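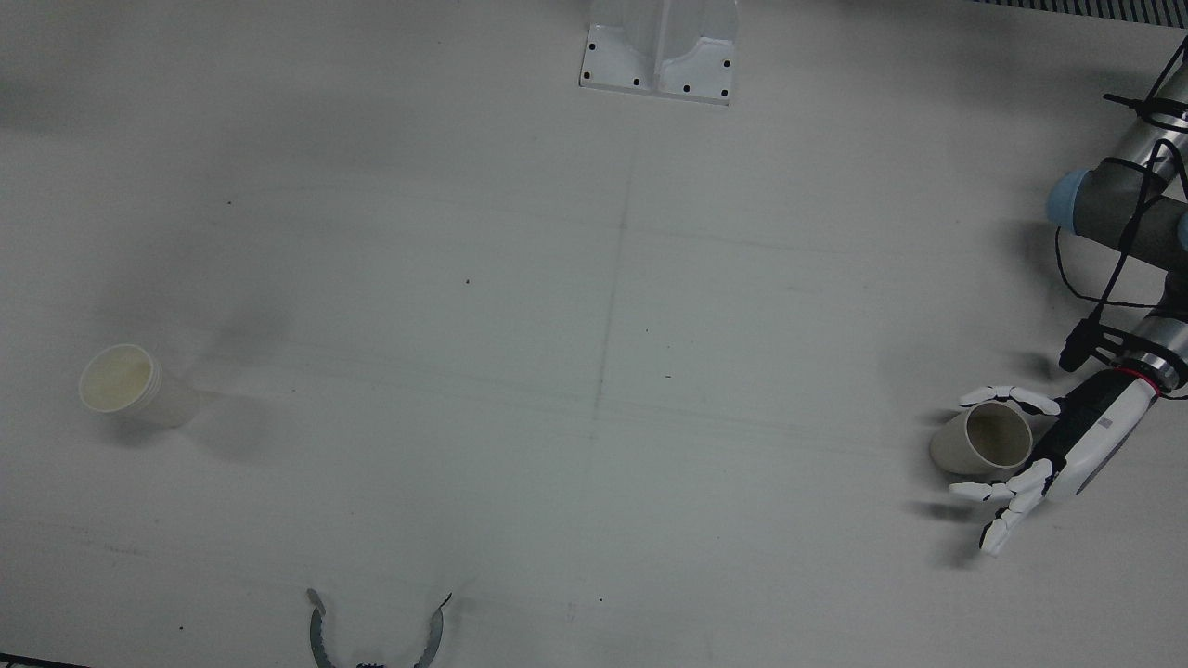
Last week I finished reading the long report about the trade agreement between Trosville and Geddes, and I want to write down some thoughts before I forget them. The report has 81 pages, but only 13 of them speak about the small ports, and these were the pages I was waiting for. The big question is who may inspect the ships in the Seltulgate strait. For two years both governments gave the same answer with different words, and then in August the talks stopped completely. When I think of those talks I see a white cup lying on its side on a pale table, and both sides still discussing who should pour.

I do not agree with the authors that the stop was a surprise. Geddes had already moved its customs office inland, and a country which wants to share inspections does not do this. The report mentions it in one footnote, number 29 — I had to read it twice.

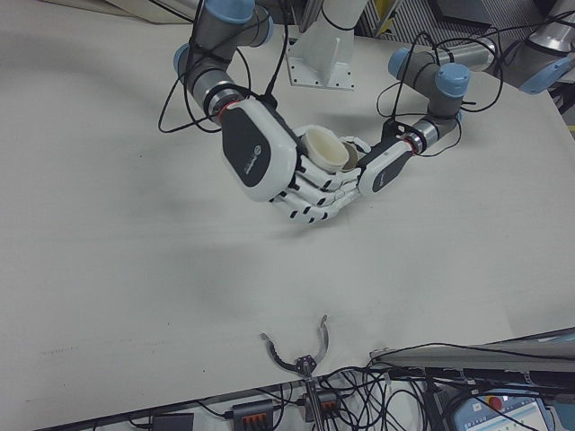 A cream-coloured cup, held with its open end tilted up.

What I miss most is the view of the people who live from the strait. My family comes from Elutance, on the northern shore, where half of the street worked with the ferries. For them a trade agreement is first of all a timetable. If the papers take one day longer, the fish is sold for less, and this is not in any table.

I still recommend the chapter on energy. It is written clearly and it admits where the numbers are weak. The chapter on security I found too sure of itself, and I will write about it separately when I have read the older treaty again.

November 18, 2020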